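Noémie Vachon
Wednesday, over lunch. A few posts on play food and where to keep it, as people asked after the last newsletter.

Noémie Vachon
Most of us start with one big bag. Everything goes in, and the small pieces end up in the corners at the bottom. Berries are the worst for this. So are grapes if they come off the bunch.

Noémie Vachon
I've gone over to clear plastic tubs with straight sides. You can see what's in them and a child can tip one out without help. The rectangular sort sits better on a shelf than the round sort.
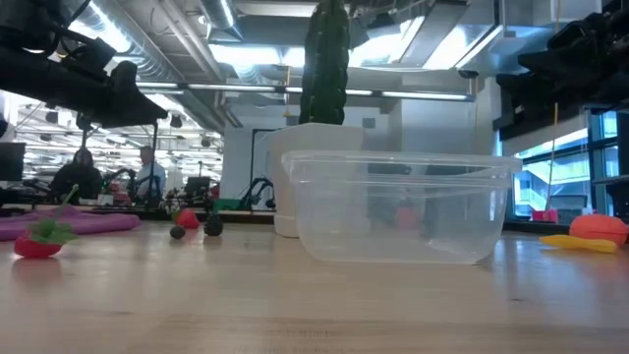

Issue 3

Noémie Vachon
Put the tub out empty before you start. I used to sort into heaps first and then go looking for something to put them in, and the heaps never fitted.

Noémie Vachon
Size: with fruit, the banana decides it. If the banana lies flat along the bottom, the rest will go in. Strawberries and oranges fill in round it. Don't buy a tub for the berries and then find the banana has to stand up.

Noémie Vachon
I don't use lids for things that come out every day. They get put somewhere else and then you're storing lids. Huguette Nguyen disagrees and says dust. She has a point if it's going on a high shelf.

Noémie Vachon
Stems and leaves. Anything with a thin stem gets tangled or bent if you pack it under something heavy. Big fruit at the bottom, stems at the top. If one comes off, a dot of glue and leave it overnight.
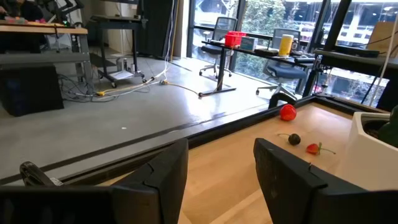 Noémie Vachon
I also keep the two sizes of strawberry together now. I did try splitting them into small and large, and it lasted until the first person put them away who wasn't me. Strawberries with strawberries is a rule anyone can follow.

Noémie Vachon
Dark berries get lost on a dark carpet and show up well on pale wood. If you have a choice of where to do the sorting, do it on the table.

Noémie Vachon
Replying to the question about washing: warm water, a drop of washing-up liquid, dry on a tea towel. Hollow ones can take in water at the seam so I only wipe those. Check what yours are made of first.

Noémie Vachon
On buying. I had the Hondora fruit for years and it was fine. The Simard set has better leaves but the pears are too big for anything. The Tramine tub I keep linking to is reference 819 in their list, holds around 3 litres. I paid for all of it myself.

Noémie Vachon
Plants on the sorting table: yes, if the pot is square and heavy enough to stay put. Keep a cactus to the back and work in front of it. I wouldn't have one where toddlers are doing the sorting.

Noémie Vachon
Afterwards clear the whole top, wipe along the grain and look at the floor on both sides. Round things travel. Then count the tubs back on to the shelf.
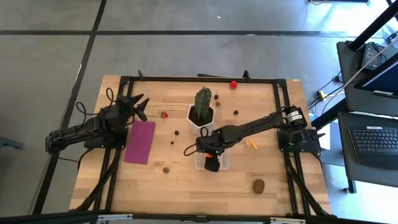

The bench, light wood planks.

Noémie Vachon
Next issue is toy vegetables, mostly the ones that come in two halves and stick together. If you've got a way of keeping the halves paired, send it to me by the end of August. Up to 200 words please, the last lot ran to 500 and I had to cut them.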